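作業ノート　2020年2月12日
天板オイルの拭き取り試験、途中経過と文句

朝、Ukbyの試験片を棚から出した。前回のノートに「乾燥は十分」と書いてあるが、何をもって十分としたのか書いていない。自分の字である。指で触ってべたつかなかった、くらいの意味だろう。こういう書き方をすると後で困ると何度も思っているのに、またやっている。

目的をもう一度書いておく。台所の木の天板に塗るオイルについて、Tatbridgeの資料が言うほどUkbyが保つのかどうか。資料では「通常の拭き掃除にほぼ2,000回まで耐える」となっている。この「通常」と「耐える」の両方が気に入らない。乾いた布で撫でるのと、洗剤をつけたスポンジの硬い面でこするのは別の話だし、耐えるというのが艶が残ることなのか、水をはじくことなのか、木が毛羽立たないことなのか、どこにも定義がない。問い合わせの返事は来たが、資料の同じ段落を貼り直したものだった。

比較に使うのは、いつもの亜麻仁油の薄塗り重ね（うちでStojanovićと呼んでいる手順）と、無塗装。材はオークとブナ。オークは前の天板の端材で、ブナは買い足した板から取った。板が違えば結果も違うに決まっているので、材をまたいだ比較はしない。前回の報告ではここをまたいでしまい、ギゼラに赤を入れられた。

塗りの条件
Ukby：二回塗り。一回目は布で伸ばして余りを拭き取り、翌日に軽く研いで二回目。資料は研がなくてよいと言っているが、研がない片はざらつきが残った。研いだ片と研がない片の両方を残してある。
Stojanović：薄く三回。毎回、塗ってしばらく置いて完全に拭き上げる。置く時間は目分量で、ここが弱い。
無塗装：同じ番手まで研いで、そのまま。
どれも最後の塗りから136時間置いた。きりの悪い数字になったのは、五日と決めていたのに誰も時間どおりに来なかったからで、深い意味はない。資料の「完全硬化」は塗装から一週間なので、Tatbridgeに文句を言われたら言い返せない。次の組は一週間待つ。

拭き試験のやり方
台に試験片を留め、布を巻いた当て木を往復させる。おもりは333グラム。手元にあった鉄の塊の重さで、規格から来た値ではない。布は綿の台拭き、湿らせる水に食器用洗剤を少し。片道を一回と数えるか往復を一回と数えるかで回数は倍違うので、うちでは往復を一回とする。Tatbridgeがどちらで数えているかは書いてなかった。片道で数えているなら、あの資料の数字は半分に割り引いて読むことになる。

途中で布を替えるかどうかでも揉めた。使い続けると布が油を吸って、最後のほうはむしろ油を塗り戻しているようなものになる。替えれば毎回乾いた繊維で削ることになる。家の台所ではどちらも起きているはずで、正解はない。今回は区切りごとに替えた。替えたことをノートに書いておけば、あとで比べられる。

結果（オークのみ）
Ukby、研いだほう。資料の回数を過ぎた時点では水はまだ玉になった。ただし玉の形が崩れてきていて、置いておくと縁から染みる。そのまま続けて2,317回で、導管のまわりから水が入って色が濃くなった。ここで止めた。
この数字だけ見ると、資料は正しいどころか控えめに見える。私はそうは読まない。試験片一枚、布一種類、湿らせ方は私の手加減である。同じことをもう一枚でやって半分で駄目になっても驚かない。それに艶はずっと早い段階でなくなっていた。艶を「耐える」に含めるなら、とっくに終わっている。

Ukby、研がないほう。早い段階で斑になった。ざらついた先端だけが擦れて白っぽくなり、谷に油が残る。見た目はいちばん悪いのに、水の入り方は研いだほうと大差なかった。研がなくてもよいという資料の言い分は、水に関しては合っているのかもしれない。手で触りたい天板ではない。

Stojanović。艶はもともとないので失いようがない。水は最初からUkbyほど玉にならず、平たく広がる。途中から染みが出始めたが、乾くと目立たなくなった。塗り直したところ、境目がほとんどわからない。Ukbyのほうは部分的に塗り足すと、斜めから見て輪郭が出る。
この差は大きいと思う。台所の天板は流しの手前だけが傷む。全体を剥がさずにそこだけ直せるかどうかは、何回拭けるかより効いてくる。資料には補修の項目があるものの、「必要に応じて再塗布」の一行で済まされている。

無塗装。すぐに毛羽立った。毛羽立ちが収まったあとは、意外に平気な顔をしている。輪染みは派手に出る。対照として置いただけのつもりだったが、研ぎ直せば元に戻るという点では一番扱いやすい。誰にも勧めないけれども。

ブナについて
ブナは途中でやめた。水を吸って反り、当て木が中央に当たらなくなったためで、結果は使えない。裏面に何も塗っていなかったのが原因だと思う。天板として据え付けるなら裏も塗るはずなので、次は表裏とも塗る。小口も塗る。小口を塗り忘れた片は、端から指二本分ほど色が変わっていた。
実際の施工で小口が塗られていないことは多い。流しの切り欠きの内側など、据え付けたら見えないところほどそうである。オイルの銘柄をどうこう言う前に、そっちを見たほうがいい。

輪染みの件
別にやった輪染みの試験。濡らしたコップを伏せて置き、一晩そのまま。紅茶、酢、赤ワイン、それと水だけ。
水だけの輪がオークでいちばん黒く出た。紅茶より黒い。最初は紅茶の渋が鉄と反応したのだと書きかけたが、水だけのほうが黒いのだから説明になっていない。オーク自体の渋と、どこかから来た鉄だろう。うちの水道か、研磨のときに使ったスチールウールの屑か。後者を疑っている。スチールウールで研いだ片と、不織布で研いだ片を分けて記録していなかった。つまりこの試験はやり直しである。
酢はUkbyの表面を曇らせた。ワインは拭けばかなり取れた。資料には「酢、ワイン、コーヒーに耐性」とあるが、どれだけ置いた場合かは例によって書いていない。置いてすぐ拭けば、無塗装でもたいていのものには「耐性」がある。

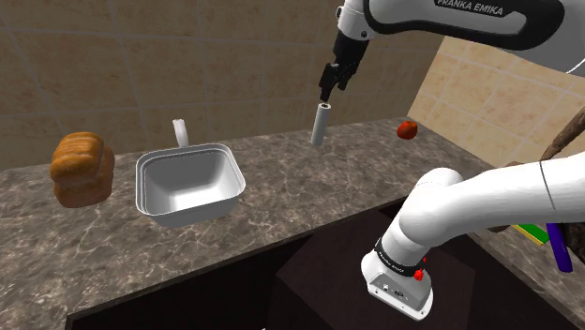 ゴラズドに言わせると、輪染みを一晩置くのは意地が悪すぎる。Starkvilleの家の天板は家族が使って何年も経つが、コップを朝まで放っておくことなどまずないし、放っておいたとしても濡れたまま伏せたりはしない、試験は人が台所でやることに合わせるべきだ、というのが彼の言い分だった。もう一つ、資料の数字が当たっていたのなら素直にそう書けばいい、とも言われた。

前半には半分だけ同意する。普段の使い方に合わせるのは賛成だが、普段の使い方がどんなものか、誰も調べていない。ゴラズドの家と私の家ではもう違う。私の家では鍋の下に濡れた布巾が一晩置いてあることがよくある。人に合わせた試験をするつもりなら、まず布巾がどこに何時間あるかを書き留めるところからだろう。そこまでやる気はないので、一時間、三時間、一晩の三段階で置くことにする。これなら意地の悪さの度合いを読む人が選べる。
後半については、同じ片がもう二枚出るまで待ってもらう。一枚で当たったものを当たったと書くのは、一枚で外れたものを外れたと書くのと同じくらい危ない。外れていたら私は喜んで書いただろうと言われれば、たぶんそのとおりなので、なおさら待つ。

ギゼラ・サライからの書き込み（先週の紙に鉛筆であったもの）も写しておく。「水が入った」の判定を目でやるのはやめて、重さを量ったらどうか、とのこと。拭く前と後で量れば、吸った水の分だけ増える。理屈はそうだが、削れて減る分と打ち消し合う。乾かしてから量り、水を載せて量り、を区切りごとにやれば分けられるかもしれない。手間は倍になる。うちの秤で差が読めるかどうか、先に無塗装の片で試す。読めなければこの話は終わり。

匂いについて、忘れないうちに。Ukbyは硬化したはずの片でも、蓋をした箱に入れておくと翌朝まだ匂った。亜麻仁油も匂うが、こちらは匂うと初めから言っている。Tatbridgeは「無臭」と書いている。箱に閉じ込めて嗅ぐのは公平でないという反論はあるだろう。しかし引き出しの内側に塗る人はいるわけで、引き出しというのは箱である。

値段の話もしておく。塗れる面積あたりで比べるとUkbyは高い。ただし亜麻仁油は三回塗るので、手間賃を入れるとひっくり返る可能性がある。自分の家の天板なら手間賃はただ、頼まれ仕事ならただではない。この計算を一つの表にまとめようとすると、必ずどちらかに都合のいい前提が入る。表は作らない。見積もりのたびに計算する。

安全上の注意、毎回書く。油のついた布は広げて干すか、水に浸けてから捨てる。丸めてごみ箱に入れない。昨日の夕方、流しの横に丸めた布が一つあった。触ると冷たかったので何事もなかったが、亜麻仁油でやると熱を持つことがある。Ukbyも資料の小さい字に同じ注意があるので、植物油系だと思って扱うこと。

まだわからないこと
・硬化を一週間待ったら回数は変わるか。変わらないなら、資料の一週間は何のための一週間なのか。
・布を替えない場合。油の塗り戻しが本当に起きているのか、そう思い込んでいるだけか。
・熱い鍋。まだ一度もやっていない。輪染みより先にやるべきだったかもしれない。
・包丁の傷の上から水が入る速さ。傷の深さをそろえる方法が思いつかない。
・六月まで置いた場合の色の変化。窓際と棚の中に一枚ずつ置いてある。窓際の片は裏に鉛筆で印をつけた。

次の組の準備
オークは同じ板から続きで取る。もう残りが少ないので、鋸の幅も見込んで墨をつけること。表、裏、小口、全部塗る。研磨は不織布だけにして、スチールウールは別の棚に移した。試験片の裏に、塗った日と手順と塗った人を書く。日だけ書いてあるものが三枚出てきて、誰が塗ったのかわからず捨てた。

おもりは今の鉄の塊のままでいく。替えると今回の分と比べられなくなる。規格品を買えという話は前からあるが、規格のおもりを使ったところで布と手が規格外なので、急がない。往復の数え役は交代にする。終わりのほうは私の数え方もあやしく、隣で電話が鳴ったときに一つ二つ飛ばしたかもしれない。末尾の桁は信用しないでほしい。

Tatbridgeへの質問は三つに絞って送る。一回とは往復か片道か。耐えるとは何がどうなるまでか。試験片は何枚だったか。三つ目にはたぶん返事が来ない。

夕方、研がないほうの片にもう一度水を載せた。三十分で縁が少し染みた。拭いて棚に戻した。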